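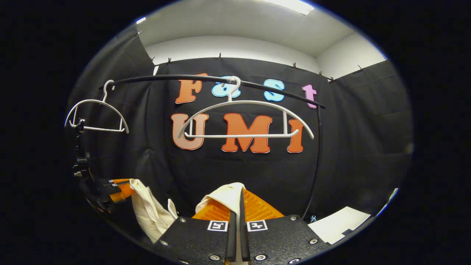
Figure 2. Booth with black curtains, clothes rod and two hangers. A cloth is held between the finger pads.

2.1 Planning the purchase

1. Choose the place for the booth before you order. The curtains need a width of 170 cm.
2. Order the Hilley gripper set. The list price is 1,504 euros, without shipping.
3. Add binder clips for the curtains – they are not in the set.
4. Send the order form to Ruben Lambrechts at Skondham.

Note: Delivery takes about 7 weeks.

Caution: Do not order spare finger pads from an older set. The screw holes are different.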